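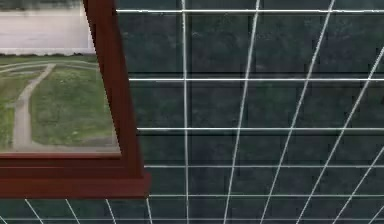 May, notebook 2, continued from the Nodby runs

Reran the Tavus policy overnight on the room set. Headline number looks fine again, which is why I don't trust it. We randomize the wall and floor textures, we randomize what's outside the window, and then we write "visually robust" in the draft. I'd like to know what the policy is looking at before anybody says that out loud.

Setup, so I can find it later: 14 rooms, same start poses as last time, same checkpoint. Only the surfaces change. Green mottled texture with the white grid is the one I keep coming back to. In the views with no arm in them, all the network has to work with is grid, window and sill. If it still puts out a confident pose estimate there, it is getting it from the lines or from the woodwork. Either way I wouldn't call it robustness.

Ran three conditions:
Grid on, window on. Normal.
Grid on, window filled in with wall. Slightly worse.
Grid off, window on. Bad. Error went up in 11 of the 14 rooms, and the other three are the ones with a lot of furniture.

So the grid is doing a lot of the work. Evenly spaced lines in perspective are practically a ruler, and we left them in every training room because they made the debug views easier to read. I had assumed the texture randomizer was swapping them out. It swaps the base color and leaves the overlay alone. Checked the Fallik config twice. The overlay flag is set in the parent file and nothing downstream touches it.

Not ready to say the whole result is junk. The grid-off test is also out of distribution, so some of the drop may just be the network seeing something new. Need a retrain without lines before I can separate the two. I do think the plot in the Nowakowski report should come out until then – it uses the same rooms and the caption claims more than the plot shows.

Outdoor view: swapped the lawn and footpath backdrop for plain gray in a few rooms. Hardly any change. Good if it means the network ignores the view, less good if it means the backdrops are too soft to matter and we've been paying render time for them. Can't tell from this run.

To do
- retrain, overlay off, everything else fixed, over 12 hours on the small machine so start it before leaving
- same again with line spacing randomized
- log confidence for no-arm views separately, they are currently averaged in
- find out when the overlay flag went into the parent file

Seeds are in the run folder. The first grid-off log is missing its header, use the second one.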